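Blankets: what we need before July

The blanket store at Clillow is down to 29, and we would like 100 on the shelves by July. Single and double sizes are both welcome, patterned or plain. Florals go quickly, and roses on red are asked for more than anything else.
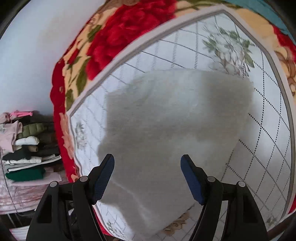
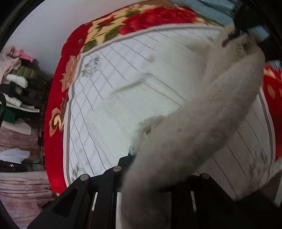

Please wash blankets at home before bringing them in, and go over them with a lint roller if you keep a long-haired cat. Fold them flat and tie with string. We can take up to 5 from each household. Leave them at the Titia counter, with a note of the size pinned to one corner. Pillows and duvets should still go to Stillico.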